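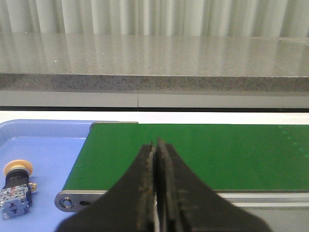 Galla opens orders for tabletop sorting kit

22/04/2026

Galla has opened orders for a small sorting kit aimed at workshops, training rooms and parts counters that want to try robot handling without giving up floor space. The kit joins a short belt conveyor, a parts tray and a two-finger gripper into one station, with the control software and setup included in the price.

The company, based in Wirkside, had been lending the kit to a small number of customers since January. Those loans have now ended and the kit is on general sale. It can be bought outright or taken on a monthly service plan.

Otis Villanueva, product manager at Galla, said the kit was built for places that handle mixed parts in small amounts.

"Most of the people who call us have one bench and a lot of different items," he said. "They don't have a line that runs the same piece all day. They want to know if a gripper can take a switch out of a tray and put it on a belt, and they want to find out on their own parts."

Switches, push buttons, relays and small housings are the main items Galla has in mind. These tend to be awkward for simple pick-and-place machines. A push button has a wide cap, a narrower body and a contact block underneath, and it can come to rest at more than one angle. A gripper that holds well on the body may slip on the cap.

The kit is sold in two versions. The base version comes with one tray and the short conveyor. The larger version adds a second tray and a longer belt, and is meant for customers who want to sort into groups. Both use the same gripper and the same software, and a base kit can be upgraded later by swapping the conveyor. Galla said the swap takes an experienced user under an hour.

The gripper can pick up parts weighing up to 500 grams. Galla advises customers with heavier parts to look elsewhere, and said it has no plans to offer a stronger version this year.

Setup and teaching

New parts are taught by hand. An operator guides the arm through a set of picks while a camera at the wrist records what the gripper sees, and the software builds a handling routine from those recordings. Galla suggests 70 recorded picks for a part with a simple shape. Parts with loose leads or uneven bases need more, and the manual tells users to vary where the part sits in the tray and which way it faces.

The station does not need a special surface. It can be set up on an ordinary bench or counter, provided the top is level and the tray and conveyor are kept from sliding. Clamps and a non-slip mat are in the box. Galla recommends even lighting and asks users to avoid direct sun on the belt, as strong glare can upset the camera.

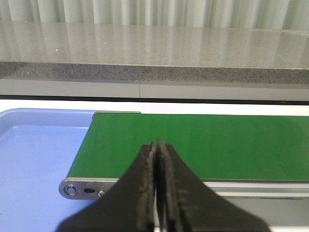 The gripper closed in front of the conveyor, with the blue tray at left.

Changes after the loan period

Several changes were made as a result of the loans. The most common complaint was about the first day. Customers said the setup guide assumed too much and jumped between the software and the hardware, so a first working pick took longer than it should have. The guide has been rewritten in four parts, and the wiring steps now come before any mention of the software.

Another complaint was about pads. The gripping surfaces take most of the wear, and some customers were ordering new ones sooner than they expected. Galla now packs a spare pair with every kit and sells further pairs separately. Villanueva said scuffed pads could often be kept in use for light parts, but that customers should replace them when picks start to slip or when the surface begins to shed.

"We should have said that in the first manual," he said. "People were either changing them far too early or running them until they dropped things."

Iwasaki, a repair shop that borrowed the base version, used it to move returned control parts from a tray to a belt for inspection. The shop said the kit did well with clean, solid parts and less well with anything that had a cable still attached. It also found that staff had to clear the belt more often than planned, as the short conveyor fills quickly when nobody is at the far end.

Iwasaki has since ordered the larger version. It said the longer belt was the main reason - the second tray was useful but not something it would have paid for alone.

A second borrower, the training firm Skalska, used the kit in courses for maintenance staff. Its instructors liked that the whole station could be seen from one side of a bench, and that a failed pick could be played back from the wrist camera. They were less happy with the software's error messages, which they said were too brief for people new to the subject. Galla said longer messages are being written and will be sent out as a free update.

Service plan

Customers on the monthly plan get remote help, software updates and replacement pads. They can also send in parts to be taught by Galla's own staff, who record the picks on a matching station and return a finished routine. The first two parts are covered by the plan and any others are charged one at a time. Customers who buy the kit outright can pay for the same teaching service when they need it.

Recordings made on a customer's own station stay on that station unless the customer chooses to share them. Galla said it will ask for recordings only when they are needed to look into a fault, and that customers can delete them from the main menu.

The plan has a minimum term of four months. After that it can be stopped at any time, and the kit goes back to Galla in its original packing. Customers who decide to keep it can put part of what they have paid toward the purchase price.

Prices are given on request and depend on the version and on the arm the customer plans to use. The kit can be supplied with an arm or fitted to one the customer already has. Galla keeps a list of supported arms and will check others before taking an order.

Delivery and demonstrations

Orders placed now will ship from Wirkside in the order received. Base kits are in stock. The larger version is being built in batches and buyers should expect a wait, though Galla would not give a date for the second batch.

Demonstrations can be booked at the Wirkside office. Visitors are asked to bring a few samples of the parts they want handled, including any that are worn or damaged, and to say in advance if a part is sharp or fragile. Remote sessions are offered to customers who cannot travel, with parts sent ahead by mail. Samples are returned after the session at Galla's cost.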